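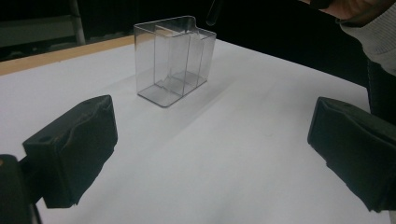 New handling rules for the recording benches

From June, all three sites (Lidthorpe, Asgate and the Staseo workshop) will work to the same bench rules for hand-held gripper recordings. Until now each site had its own sheet, and files from one could not always be used at another.

The main changes are these. Start every recording with the grippers open and clear of the object. Clear plastic goes on a plain white surface, one item at a time. Check the pads on both fingers for wear before the first run of the day, and again after every 266 runs. A pad set is retired at 2000 runs, even if it still looks fine. The old Asgate limit was 3000, and we know some of you will find the new one wasteful.

Cables should have enough slack for both arms to move freely, and should stay out of the space between the fingers. Feet stay behind the floor tape while someone else is recording – this includes people who have only come over to ask a question.

Failed grasps are to be kept and marked as failed. Please do not delete them, and do not mark a run as good if the object slipped and was caught again.

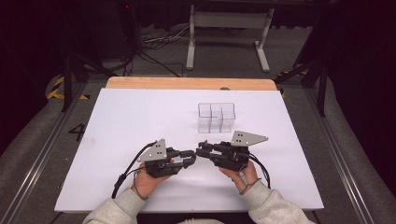
Kyriakidis has asked whether the pad limit could go by wear instead of by number, as a set used on smooth boxes lasts far longer than one used on metal parts. The limit stands for now and will be looked at again after the first 1000 runs under the new sheet. Send pad notes to your site desk by Friday.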